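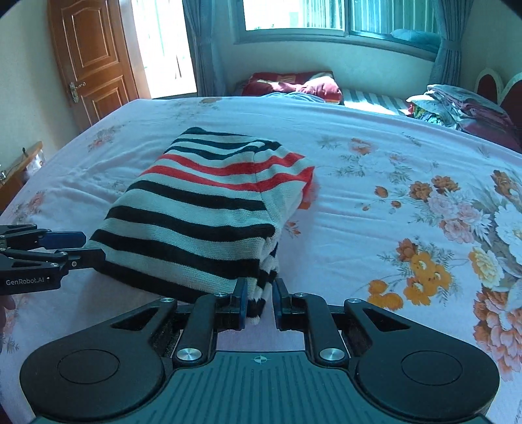 Hello all, I want to answer the question about storing knitwear for winter, and I am sorry that I need many words for it. I think the most important rule is to fold and never hang, also when the closet has enough space. I fold my pieces on the bed, where there is more room than on the table. A knit with horizontal bands is the easiest one to learn with. Look at the striped one in black, off-white and red: the stripes work like lines in a school notebook, and when the two red ones lie straight, you know the folding is straight too. The near edge still bunches a little there, and that is the place where I would smooth with the flat hand before making the next fold.

On 18/10/2023 Colton McIntyre wrote:
> I have a Jelline pullover that was on a hanger
> all last winter and now it has points at the
> shoulders like small horns. Can they be removed?
> And how do the rest of you fold, in 2 or in 3? My
> shelf is only 44 cm deep, so the usual way sticks
> out at the front.

Colton, for the points: put a damp cloth over the shoulder, press very lightly with your fingers and let it dry flat. With my gray Kuruc cardigan I had to do this two times. Please do not use the iron directly on the wool.

For your shelf I would fold in 3. Lay the pullover with the front down, bring both sleeves over the back, then the bottom up one third, then again. Check that the cuffs are inside - a cuff that looks out at the side gets pulled each time you take something from the pile. I learned this from the leaflet which came with my Flovovska blanket, and it is good for sweaters also.

Heavy things go at the bottom. I keep the quilts in a separate stack, because under their weight the wool becomes flat and the fold lines stay until spring.

One question from my side. Has somebody washed the Tandanora yarn in the machine? I have a vest from it, 70 percent wool, and the label is so faded that I cannot read the temperature.

Kind regards from a cold apartment,
Your list member in the second row of the alphabet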